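Review of the Wivley folding kit, February

Valeriano Pastor opened by saying the sales sheet promises more than we have seen. The quote is $2,332 with two spare sets of finger pads. Chiến Trình asked whether pads are a wear item. The Jornley rep didn't answer that in writing.

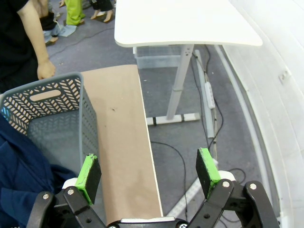 Pastor doesn't want to pay for "laundry ready" when a person still has to stand by the basket. Trình thinks the gripper is fine and the software is the weak part. No agreement.

The rep's claim of 5 loads a day was not accepted. We want it shown on our floor, with our towels.

Actions:
- Trình to get the pad price in writing
- Pastor to ask Tedidlow for a competing quote
- No deposit before the next meeting, 4 pm, same room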